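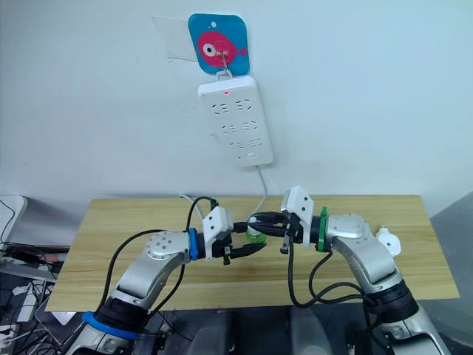 The fault that stopped the two-arm cell at Fluvcombe came at handover number 269, and for two days no person in the laboratory could make it come again. The cell does a simple job. One arm picks up a small part, the two grippers meet in the middle over the table, and the part goes from one pair of fingers to the other. When the fingers are this close there is very little room for an error, and on the right side the black cables hang from the wrist, loop down over the tabletop and climb back toward the lower part of the arm. It was in one of these loops that Wekesa Koech finally found the cause.

Koech is the technician who runs the cell every day. I met him together with Nyokabi Athumani, who is responsible for machine safety in the same building, and who signed the paper that kept the arms switched off until the report was ready.

"I was standing at the side with my hand near the stop button, as we must," Koech told me. "The right gripper had the part. The left one came to take it, and then the right arm did not let go. It should open in the moment when the left one closes. But it stayed closed, and the left arm started to pull."

The control program, which the laboratory calls Grolia, has a limit for the pulling force. It is set to 100 newtons. Koech says he did not wait to see whether the limit would work. He pressed the button.

"People asked me later if I was afraid. I was not afraid, I was annoyed. I had planned to finish the series before lunch."

The part was scratched and one finger of the left gripper had to be changed. Nobody was hurt. For Athumani this did not make the case a small one.

"If a person is injured, everybody agrees to stop," she said. "If it is only a finger made of plastic, then you get ten reasons to start again in the afternoon. I had those ten reasons in my e-mail. I answered all of them with the same sentence."

What was the sentence? She laughed. "Please send me the cause."

The cause was not in the program, although this was where they looked first. Koech read 1580 lines of the log file with a colleague from the software group. They could see that the command to open was sent. They could also see that no answer came back from the gripper, and that Grolia treated the missing answer as if the gripper was still busy. So it waited, and the other arm did not know that it should wait too.

Then they repeated the same movement at low speed, many times, and it always worked. "This was the worst part," said Koech. "A fault which is always there, you can find it. This one was polite. It went away when we came to look."

On the second day he stopped looking at the screen and took the cable in his hand. He bent it slowly near the wrist connector, and at one angle the gripper disappeared from the list of connected devices. When he let the cable go back, it appeared again. Inside, one wire was broken, and its two ends touched each other in nearly every position of the arm. In the slow test the wrist did not turn so far.

I asked if the cable was a bad one. Koech did not want to say this. It came from Estum, the usual supplier, and it was rated for bending. "But it was rated for bending in a guide, with a certain radius. We let it hang free. It was done in January, when we were in a hurry to show the cell to visitors, and after that it looked normal to us."

Athumani wrote three changes into the report. A missing answer from a gripper now stops both arms. The cables must get a guide with a fixed radius before the cell may run at full speed. And each morning the wrists are turned to their end positions with empty grippers, while the program checks that both of them still answer. The last one was Koech's idea, and it takes less time than making tea.

They did not agree about everything. Koech thinks the force limit is too high for this kind of part and he would like to have it at half. Athumani prefers to leave the number until there are measurements. "I do not change a limit because of a feeling, also when it is a good feeling," she said. Koech looked at the ceiling, and we spoke about something else.

The report was closed on Oct 15, 2019. A second cell, named Mushi, has the same wrists, and there the cables were replaced before any fault was seen. Koech cut one of the old ones open on his desk. Two wires in it were already thin.

Print this article
E-mail this article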